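工作记录：客房样板间床品铺设与整理

2020年5月28日
地点：Ollville 样板间（一层，临庭院一侧）
记录：布草组

一、本次工作内容

本日继续进行床品铺设流程的试行。4月份在 Istlow 样板间完成首轮试行后，铺设步骤已作修订，本次在 Ollville 按修订稿执行，重点核对三项：被套与被芯的贴合情况、被头翻折的做法、床尾及床侧垂边的处理。窗帘、地面与窗台的清洁一并纳入，仍按原清洁细则办理。

二、物料

被套一件，白色，细条织纹，由 Anier 供货。被芯一件，填充量800克，为春秋季规格。枕套两件，大方格图案，灰紫与米白相间。床单及床褥保护垫沿用上一轮物料，未更换。

Anier 供货单所列被套布料为200支，入库时已与样布比对，手感与样布一致。枕套为 Magalhães 系列中的一款，与窗帘的灰紫色调相配。此前曾考虑全白枕套，经组内讨论未采用，理由见4月份记录，此处不再重复。

三、步骤及执行情况

1. 撤除旧床品，床褥静置通风14分钟。修订稿原定时间较短，本次适当延长，对后续工序无影响。

2. 铺保护垫及床单，四角按信封角折法收入床褥下方。靠墙一侧操作空间较小，须先完成该侧，再由床尾绕回外侧，顺序不宜颠倒。

3. 套被套。采用翻卷法，由一人在床上完成。被芯四角与被套内系带逐一系紧后再翻正。首轮试行中曾出现系带漏系，致使被芯在角部下滑，本次特别留意，翻正后以手沿四边按压检查，未发现空角。

4. 铺被。被面自床头向床尾展开，以床尾中线为准调整左右。被头向外翻折成一道宽边，置于枕头下方。翻折宽度目前凭目测掌握，建议下一稿给出统一尺寸。

5. 放置枕头。两只枕头均置于床头，枕套开口避开房门方向。
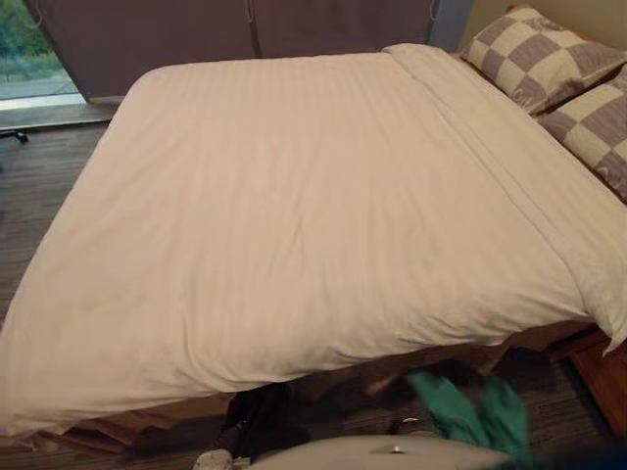 6. 整理被面。被面平整度以手掌自中间向两侧抚平为准，不使用熨斗。细条织纹的布料在斜光下较易显出浅褶，抚平后仍会留有少量，组内认为属可接受范围，不作返工要求。床尾垂边则应单独整理，避免布料堆叠。修订稿对垂边仅写“自然下垂”，表述过于笼统，各人理解不一，应予细化。

四、房间其他部分

窗帘为深灰紫色长帘，使用时帘头褶位应均匀，挂钩不得脱出。低窗一侧紧邻室外铺地与绿地，雨后易有泥点，窗台须每日擦拭，擦拭用布与床品用布分开存放。

地面为深色木地板，长条铺装。清洁时顺板条方向拖擦，拖布拧至半干，不得留有积水。床侧通道为铺床时主要行走区域，铺床完成后再作一次干拖，顺序在床品之后。垂边若触及地面，应先行提起，待干拖完毕后放下复位。

五、问题与待办

1. 被套洗涤。白色被套在送洗前应检查表面有无印记或色点，发现后于布草单上注明位置，单独作预处理，不与普通件混洗。预处理用剂及浸泡时间由洗涤间按布料标签确定。该项要求在首轮试行时仅作口头说明，现拟写入流程正文。

2. 枕套方格图案对位。两只枕头并放时，方格方向是否须保持一致，尚无规定。本次未作强制要求。组内意见为方向大致相同即可，逐格对齐耗时较多，实际效果有限。

3. 被芯规格。夏季将至，800克被芯是否继续使用，须由客房组确认。如更换为薄被芯，被套内系带位置须重新核对，翻折宽边的厚度与外观亦会改变，届时应再试铺一次。

4. 样品存放。Anier 另有4件被套样品存于 Istlow 库房，尚未拆封。拟于下次调拨时一并转至 Ollville，以便比较多次洗涤后的变化。洗涤比较方案另行拟定，每件样品的洗涤次数最多14次，超出部分不计入本轮。

5. 工时。本次未单独记录各步骤用时。流程定稿前应补做一次计时，由同一人完成全部步骤，中途不作替换。

六、对修订稿的修改建议

第3步增加“翻正后沿四边按压检查”一句。
第4步补充翻折宽度，数值待定。
第6步“自然下垂”改为分别说明床尾与床侧的做法，并附示意图。
送洗前检查列为独立条目，置于撤床步骤之后。
地面干拖一项移至流程末尾，与本次执行顺序保持一致。

以上修改意见已抄送客房组及洗涤间。Istlow 样板间在新稿下发前仍按现行版本执行，已打印的旧稿请勿丢弃，留作比对之用。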